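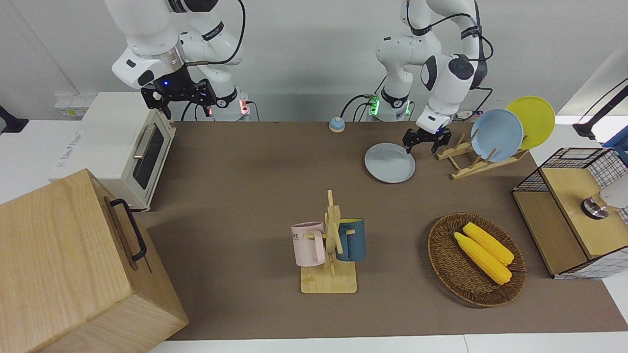
How Does a Wrestling Tag Team Work?

If you have ever watched professional wrestling with a grown-up, you have probably seen a match with four wrestlers and wondered why two of them were just standing there outside the ropes, yelling and stretching out their hands. Well, that's a tag team match, and once you know the rules (there aren't very many, I promise) it is one of the most fun kinds of match to watch!

Who is allowed in the ring?

Each team has 2 wrestlers, but only one from each team is supposed to be fighting at a time. The one who is fighting is called the legal wrestler. The partner has to wait outside the ropes, on the narrow edge of the ring that people call the apron, right by the team's own corner.

Let's make up a match. On one side we have Jade Caron and Divina Ambrosio, and on the other side we have Noel Pascual and Dindo Evangelista. Jade and Noel start. If Jade gets tired, she walks (or crawls, or rolls, or flops like a fish) over to her corner and slaps Divina's hand. That slap is the tag. Now Divina climbs in, and Jade has to climb out.

What is the little rope for?

In many matches there is a short piece of rope tied to each corner, and the waiting partner has to hold on to it. It keeps them from wandering down the apron to make the tag easier.

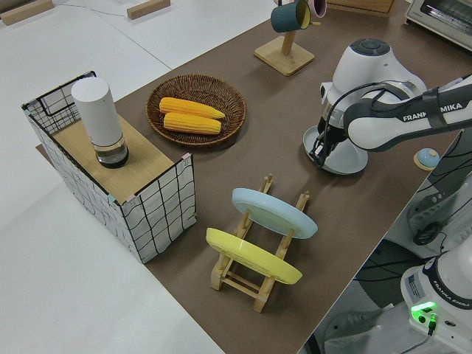

The referee has to see the tag, too. Suppose Noel and Dindo slap hands while the referee is busy telling Divina to get back behind the ropes. Too bad, it doesn't count, and Dindo gets sent right back out, no matter how loudly he complains. The crowd usually has plenty to say about that!

What is a hot tag?

Sometimes one wrestler is stuck in the wrong part of the ring for a long, long time, and the other team keeps dragging them away from their corner. The crowd starts clapping and stomping. Then, at last, the hands touch, and the fresh partner comes flying in with lots of energy. Fans call this a hot tag, and it is often the loudest moment of the whole night.

How does a team win?

Usually the legal wrestler pins the other legal wrestler's shoulders to the mat while the referee counts to three. A wrestler can also give up, and then the whole team loses, partner and all.

Next time you watch, try keeping track of who is legal. It's trickier than it sounds, and even referees in the stories get mixed up sometimes.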